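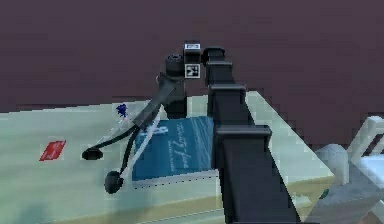 Let the Library Close Later

My town library closes at six. It has closed at six for as long as I have lived here, and every February, when the county asks for comments on the budget, I write in and ask for later hours. I am going to make the case at more length this time.

I work until five-thirty in Ellum, which is a half-hour drive on a good day. By the time I get back the doors are locked. The same goes for most people I know with regular jobs. We pay for the building, the heat, the books and the staff, and we can use them on Saturday along with everyone else who couldn't get there during the week.

The usual answer is that evening hours cost money. They do. But the current schedule opens the building at nine in the morning, and I have taken enough days off to know what nine in the morning looks like. There are 2 or 3 people reading newspapers and a clerk putting returns back on the shelf. I have nothing against the newspaper readers. I expect to be one. Still, most of them could come at eleven, and the two hours saved could be moved to the end of the day without adding a dollar to payroll.

I put this to Prasanna Matubbar, who ran the front desk for years before she moved to the MacAulay branch. She told me the morning was when the staff got their real work done, the mending and cataloging and phone calls, and that a locked door would suit them fine until eleven. Her objection was about evenings. Staff with children don't want to work until eight, and she didn't blame them. I don't either. A schedule with two late nights a week, shared out among everyone, seems fair to me. Nurses and grocery clerks do far worse.

Then there is the argument that people don't need the building anymore because the catalog is online. I use the online catalog. I can reserve a book from my kitchen at ten at night, and then I can't pick it up. The notice says the hold expires in a week, and twice last year mine went back before I got there.

A website also doesn't give a teenager a table. Habibur Paul teaches math at the high school and has a group of students who used to study together after practice. Practice ends at five-fifteen. They tried the library and got half an hour. They tried the sandwich place, where they were asked to keep buying things. Now they mostly go home, and some of them have homes where it is hard to study. I think that is a worse use of public money than two evenings of lights.

Last spring 913 people signed a petition for later hours. The county thanked us and said it would be considered along with other input. I have read the minutes since then and I can't find the part where it was considered. What I found was a discussion of new carpet that took up most of a page.

I would ask for a trial: open at eleven and close at eight on two weekdays, for one school year, and keep a count at the door. If the place is dead after six, go back to the old hours and I will stop writing letters. I would also ask that the new hours be posted somewhere other than the library door, where the people who most need to know about them are reading it after closing time.

Comments go to the county clerk and can be dropped off in person until four-thirty.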